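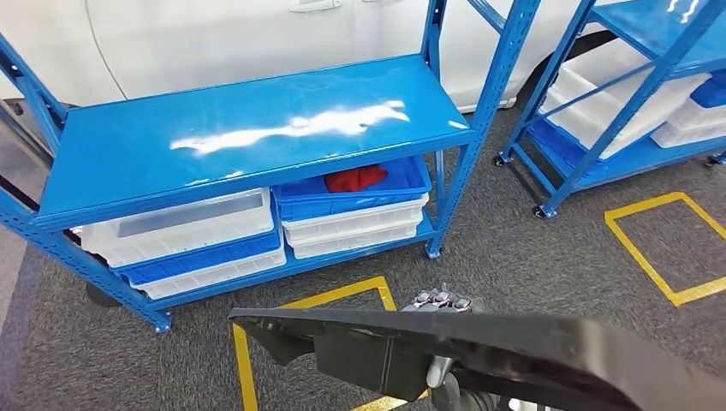 *Steel shelving with stacked storage bins on the lower level.*

# Hirnine Tool and Toy Library: Frequently Asked Questions

Last updated March 21, 2024

## Joining

**Who can join?**
Anyone 18 or over who lives or works in the Khaemba area. Bring photo ID and something with your current address on it, such as a power bill or rental agreement. Under-18s can come along with a parent but can't hold their own membership.

**What does it cost?**
Membership is $160 a year per household. Concession card holders pay half. We don't do monthly memberships, but if you join after the end of June you pay only for the months left in the year.

**Is there a bond?**
Only on large items. The floor sander, the jumping castle and the petrol mulcher each need a $520 bond, refunded to your card once the item is back and checked. Refunds can take a few business days, depending on your bank.

## Borrowing

**How many things can I have out at once?**
Up to 8 items per household. A boxed set counts as one item, so a socket set or a tub of train track won't use up your limit.

**How long can I keep them?**
Tools go out for one week and toys for three. You can renew once online if no one else has booked the item. Party gear is weekend hire only and can't be renewed.

**Can I book ahead?**
Yes. Log in to Kedard, our booking system, and choose a pickup date. If you've forgotten your password, use the reset link on the login page. The front desk can't see or change passwords.

**Can someone else pick up for me?**
Yes, if you add them to your household in Kedard first. They'll need their own ID. We won't hand over power tools on the strength of a text message.

## Returns

**What condition should things be in?**
Clean and dry, with all the parts. Wipe down plastic toys with warm soapy water. Empty the catcher on mowers, and drain the fuel from anything with a petrol tank.

**What if a piece is missing?**
Tell us when you bring the set back. A missing puzzle piece or drill bit is usually a couple of dollars. If you find it later, drop it in and we'll credit the charge.

**What are the late fees?**
$2 a day per item, up to a maximum of $20 per item. Your account is paused until the fee is paid.

**Something broke while I was using it. Do I have to pay?**
Not for normal wear. Stop using it, don't try to fix it yourself, and put a note in with it saying what happened. We do charge for damage from misuse, such as running the mulcher on treated timber.

## Donations

**Do you take donations?**
Some. We need hand tools, garden tools, wooden puzzles and Duplo. We can't take soft toys, helmets, car seats or anything electrical with a damaged lead. Please email first and don't leave things at the door.

**Who do I contact?**
Hana at the front desk for memberships and bookings. For donations and repairs, ask for Josphat Tanui, our workshop coordinator.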